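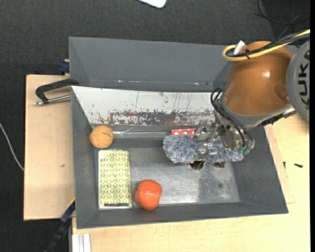 Ruido en el suelo del taller, ¿poner goma o no?

Barrett Nakamura
18 de agosto

Buenos días a todos. Perdonen mi español, lo estudio desde hace 3 años. Alquilo un local en Rerncombe, encima de una tienda, y quiero cubrir el suelo de hormigón para que haga menos ruido y los pies no se cansen tanto. El local tiene 90 metros cuadrados. He visto losetas de goma de la marca Brastari y también rollos. Me piden 417 euros por los rollos, sin el transporte. ¿Es necesario pegarlos? El dueño no quiere cola en su hormigón. Muchas gracias de antemano.

Tiedemann

Hola, Barrett. Yo tengo rollos desde junio y no los he pegado. Los dejé abiertos dos días para que perdieran la forma, después corté contra la pared con un cúter nuevo y una regla larga de metal. En las juntas puse cinta de doble cara, que se quita con alcohol. Es importante dejar unos milímetros libres en los bordes, si no la goma se levanta en verano. El olor al principio es fuerte, conviene ventilar. Para el ruido de impactos ayuda bastante; para las voces, casi nada. Pregunte también el grosor, porque a ese precio me parece fina.

dadton200

Losetas. Si se estropea una, cambias una.

Barrett Nakamura

Gracias a los dos. El grosor no lo había preguntado, voy a escribir al vendedor. Y la cinta, ¿de qué ancho la compró usted?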